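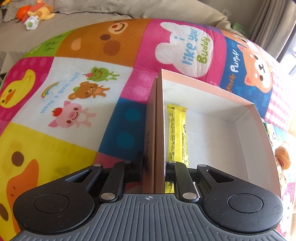
In Praise of the Snack Box

Wed 9 October

There is a kind of present that I have come to love more than almost any other, and it costs very little and leaves nothing behind but a few crumpled wrappers. I mean the box of snacks. You take a cardboard box that once held something else, you sit down on the floor with whatever you have bought or had tucked away in the cupboard, and you fill it up for somebody who lives too far off to come to supper. It takes an evening if you let it, and I think you should let it.

I started when the younger half of our family moved out to Bretcombe, a good day's travel from us here in Ternitz. The first box I sent was a disgrace. I had gone to the store in a hurry and bought whatever was on the end of the aisle, and I packed it standing up at the kitchen counter with my coat on. It arrived, they said thank you very nicely, and I had the feeling that I had mailed them an errand. The second one I packed on the floor, on the old play mat, and it was a different thing altogether.

I should say a word for the mat. Ours is one of those quilted ones covered in cartoon animals, ducks and bears and frogs and a pig with an apple, with cheerful little sayings scattered about in English that was never meant to be looked at too closely. "Have a good day!" it tells you, in curving blue letters, while you are trying to remember whether anybody in that house can eat nuts. There is a stain on one of the ducks. I have been told more than once that a mat like that belongs in a house with babies in it, and ours are all grown enough to drive, but I have never found a better surface for this job. It's soft on the knees, or softer than the floor anyway, and it is big enough that you can spread everything out and look at it before you commit yourself.

And looking at it is most of the pleasure. A table is a place for finishing things. On a table you line the items up, put them in the box, tape the lid, and go and do something else. On the floor you dither. You put a yellow bar in against the side, and then you take it out and try a bun there, and then you sit back on your heels and wonder about the peanuts. My mother wrapped parcels at a table and she was a great deal quicker than I am, and her corners were sharper too, but I don't believe she ever had half as good a time.

Now, people have opinions on what goes in. I have a friend who believes in a theme (all sweet, or all salty, or everything from one country), and her boxes are beautiful, I won't deny it. A neighbor of ours buys the ready-made kind from Buchanan, with the shredded paper and the bow already on, and has them sent straight from the shop. I've received one of those and I ate every bit of it. But a theme leaves out the odd thing you happened to spot and thought of them, and to my mind the odd thing is the letter inside the parcel. Nobody needs a bun in a plastic wrapper. They can surely buy buns in Bretcombe. When one turns up in a box all the same, slightly squashed, it says that you were in a shop on an ordinary afternoon and they crossed your mind, and I can't think of a better message to put in the mail. 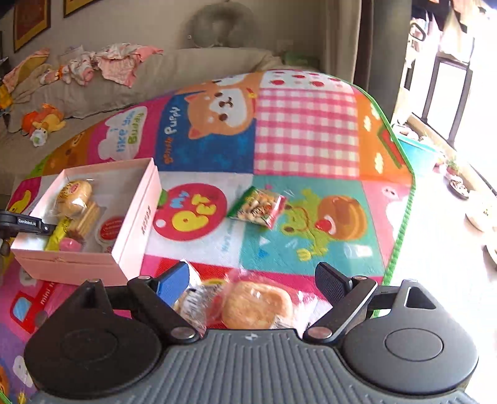
A bun still to find its place, with the open gift box over on the left.

The bun, I admit, is a trial to pack. It wants to be on top, and so does everything else worth having. Bars are easy, bars will lie along a wall and be good. Bags of nuts are agreeable too, and will slump into whatever corner you give them. But a soft round bun in a crackly wrapper takes up room like a cat on a sofa, and if you press it down even a little you will hear about it later. I have tried putting it in first and building around it. I have tried a box of its own, which looked so lonely that I filled the rest with tea and had to pay extra. These days I leave it until near the end and see what sort of hollow is left, and if there isn't one, I take out something sturdier and start that corner again.

As for the box itself, please don't buy one. Save them. I keep a stack on top of the wardrobe, and it has reached the point where the door has to be opened with some care. Shallow ones are the best, whatever the post office would like you to think. In a deep box half the presents are at the bottom where they can't be seen, and a person opening it has to dig. In a shallow one the lid comes off and there it all is at once, and you get that little intake of breath, even over the phone. I once sent a deep one to my cousins in Didivby and they didn't find the chocolate until November, under a layer of newspaper they had taken for the bottom. They were very kind about it.

I know what can be said against all this. Postage is more than the contents half the time. Most of it is sugar and salt. The wrappers are a nuisance and there are far too many of them, and I do feel that, on the evenings when I am down there among the crackling and can see how much of what I'm sending is really packaging. I have started tucking in a jar of something homemade when the weight allows, and I'd like to do better at it. But I don't think I'll stop. My own shelf has a box on it that came back to us from Bretcombe in the spring, filled by the ones I used to fill them for, and it had in it two packets of crackers, a bar I had never heard of and a bag of peanuts with a knot tied in the top where somebody had plainly helped themselves on the way to the post office – I was prouder of that bag than I can tell you.

So if you have a box, and a bit of floor, and somebody in another town, sit down some evening this week and spread things out. Take longer than you need to. Put the bun in last.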